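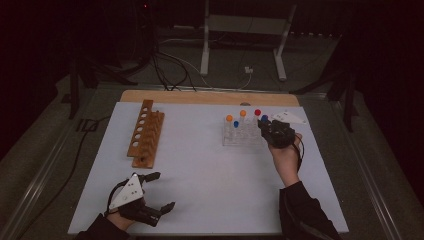
1/ Right, I've been promising this since August. A thread on the Plillero nuns and why I've spent my evenings reading their shopping lists.

2/ They came to Hivavari 300 years ago, a tiny group of sisters with a cart and a letter from a bishop who then forgot to pay them. Three of their first letters home are just complaints about the mud. I love them already.

3/ The convent shut in my gran's time and the papers went to the Skostusia reading room, 15 miles up the road. There are 2,000 sheets in all. Most are accounts: candles, flour, fish for Lent, a LOT of fish for Lent.

4/ My favourite so far is Sister Agathe, who kept the door. She wrote down everyone who knocked, what they wanted and whether they wiped their feet. One pedlar gets "no" underlined twice.

5/ She also ran the school, which I'd never heard about growing up here! 54 girls in one room above the bakehouse (warm, at least). They learned reading, plain sewing and how to sing in Latin without understanding a word.
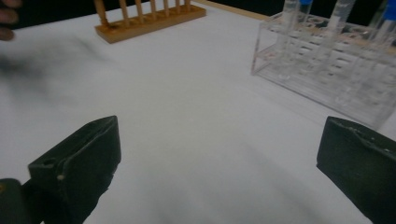
White tabletop, fingers at top left.

6/ Someone asked if the sisters were shut away from the town. Doesn't look like it. They lent money, settled a row over a goat, and nursed people through a bad fever winter when the doctor had gone off to his brother's.

7/ Dwight Wong is giving a talk on all this at the old chapel, 7pm, free, tea afterwards. He's read far more of the accounts than me and he can do the handwriting without squinting. The Kaneko bus stops outside but the last one back is early, so check.

8/ If your family has anything from the convent school (samplers, prize books, a photo with names on the back) please bring it along or message me. I'm still trying to find out which house the goat belonged to.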